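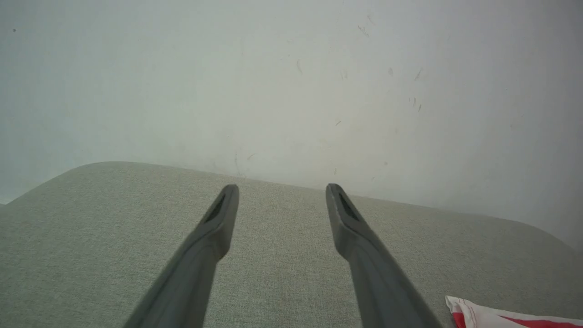

Pale gray-green weave on one of our upholstered pieces.

Wistent makes and repairs upholstered furniture for homes, waiting rooms and small hotels. We started in a rented garage in Trandside and moved to our present shop at 1722 Drenilow Road when the garage ran out of space for fabric rolls.

Most of our work is seating and footstools. A customer can bring in an old bench and have it stripped, padded and covered again, or order a new one in any size up to our longest cutting table. We keep 700 fabric samples on the wall by the front counter. Plain weaves in light colors go out the door most often – they suit most rooms and can be vacuumed with an ordinary brush head.

Every cover is cut and sewn in the shop. Corners take the longest, and we would sooner pull one apart and redo it than send it out with a pucker. Repairs usually take 3 weeks. New pieces take longer if the fabric has to be ordered.

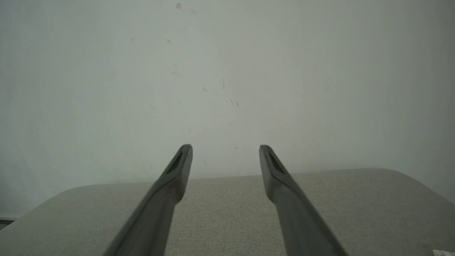
Wattimena wrote to us in January that the bench in the front hall gets sat on by everyone who comes through the house and the seams have stayed flat, though next time a darker cloth would be the choice.

Samples can be borrowed for a week. The counter is open until 5 p.m., and large pieces can be picked up from your home within Trandside.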